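Grit on wood floors just inside the front door, what really helps?

Posted in Floors and Cleaning

mapleandrye
Hello all, hoping some of you kind people have been through this. We moved into a second-floor place in Grarkereck in September and I love it to pieces, but the front door opens straight onto wood floor with no tile or anything in between, and the first stretch of planks is already looking dull and a little scratched. There are 5 of us in the house, plus a dog who does not wipe his feet no matter how nicely I ask. I sweep every evening and mop on weekends, and still I feel grit under my socks by breakfast! I bought a cheap mat from Plolto when we moved in, but it slides around and I think the rubber back may be leaving a mark. The floor has a factory finish, if that helps. Do I need a better mat, a different cleaner, or just stricter children?

slowkettle
Oh, I feel for you, we went through the same thing in our last house and it took me most of a winter to work out a routine. Please don't be too hard on the children. Most of the wear comes from fine sand, so the whole game is catching it before anybody has walked three steps. What worked for us was a coarse mat outside the door, the bristly kind, and then a long soft runner inside. The inside one matters more than people think, and longer is better. Ours came from Ferri and was on sale for 19 dollars, and I have bought it again twice (once because of a puppy, enough said).

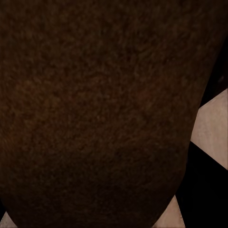
How often should you clean the inside mat? Once a week in wet weather and every other week the rest of the year, and shake it outdoors before you vacuum it, both sides.

For the sliding, get a felt or natural rubber pad and trim it a little smaller than the mat. Some rubber backs do discolor a floor finish, so lift yours up now and have a look. If there's a faint yellowish shadow it may not come out, I'm sorry to say, but a pad that's marked safe for finished wood will keep it from getting worse. And do lift the mat for a few hours whenever it gets soaked. I hang mine over the porch rail and usually forget it there until dinner.

As for mopping, go easy. A barely damp microfiber pad is plenty. I used to slosh a whole bucket around and ended up with edges on the boards lifting a bit near the wall, and they never did lie quite flat again.

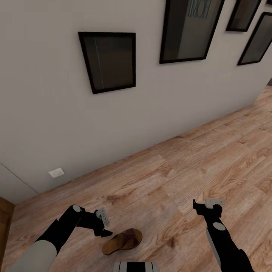

Dark frames on a pale wall, with honey-toned planks below.

One more thing and then I'll stop talking. Vacuum before you ever mop, with the beater brush switched off, and go along the baseboards too, where the sand likes to collect. Sweeping with a stiff broom mostly pushes it around.

bob_o_link_92
Just make everybody take their shoes off. Problem solved.

granolamornings
I agree with the shoes-off crowd, but it only works if there's somewhere easy for the shoes to go. In our house they came off all right, and then they stayed in the middle of the hall.
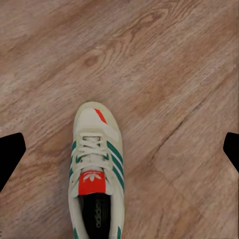
mapleandrye wrote back that this was her hall exactly, and wanted to know whether a closed cabinet would keep the grit in better than open shelves, and whether either one would smell by spring.

I'd go open, personally. Closed doors look neater, I'll give you that, but damp shoes need air, and my kids would never have opened a door to put anything away. Pick something low enough that the smallest one can reach it, and put it as close to the front door as you can manage. We also keep a bench nearby for the grown-ups with bad knees (me).
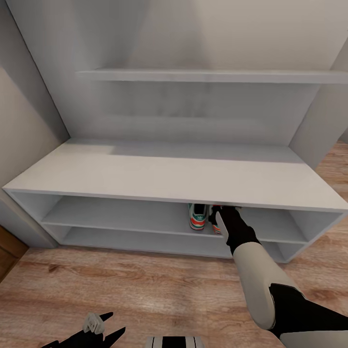 Then wipe the shelves down when you do the floor, with a damp cloth and a drop of dish soap, and let them dry before anything goes back. I've used the Asar tray liners for nearly 2 years and they rinse clean in the tub, though any washable liner would do the job.

The dull patch itself may only be residue from the cleaner. Try one plank in a corner with plain water on a well-wrung cloth, dry it right away with a towel, and compare it the next morning with the one beside it. If it's still dull, ask whoever made the floor which polish goes with that finish before you put anything on it. Good luck, and give the dog a biscuit from me. We keep an old towel on a hook by the door for ours, and after a few weeks he started lifting his paws for it.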